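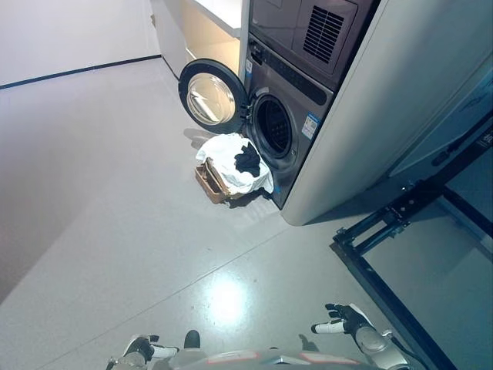

Laundry column, Litberg show flat: dryer stacked over washer, washer door open.

Tedovden House, flats 1 to 13
Home safety walk-round, 2025-02-23
Checked by: Panya Boonchu

Smoke alarms: PASS
Pressed every test button and they all went off first time, loud enough to bring two neighbours out to say hello! The one in the Litberg flat hallway was fitted before 2000 by the look of its label, so I've put it down for replacement anyway.

Front door closers: PASS, one comment
Lovely smooth action on nearly all of them. Flat 5 needs a firm push for the last bit. Quarter turn on the screw should do it.

Stairs and landings: PASS
Completely clear. Last time there were two bikes and a paddling pool up there, so well done everybody.

Handrail, rear stairs: FAIL
Wobbles at the bottom bracket. Please hold the wall side until it's fixed. Morsy have the job.

Kitchens: PASS
Fire blankets hung by the door, not over the hob (much better!). Tea towels still drying on the oven handle in a few places. Have a word.

Washers and dryers: PASS, comments
Lint filters cleaned in all the flats I got into. Keep 300 mm clear in front of the column so the doors open fully. Don't run the dryer overnight or while you're out. Small children and cats love a drum, so look inside before you start a wash.

Extension leads: FAIL in two flats
One lead plugged into another behind the telly. Swapped one on the spot with a spare from the van; the other tenant has promised to do theirs.

Window restrictors: PASS
New Gitness catches upstairs and they are brilliant. One-handed, no pinched fingers.

Gas and water stopcocks: NOT CHECKED
Cupboard locked, key with the office. Will do these at the next visit.

Outside lights: PASS
Bulb over the bin store replaced. You can read the recycling labels at night now!

Next walk-round: May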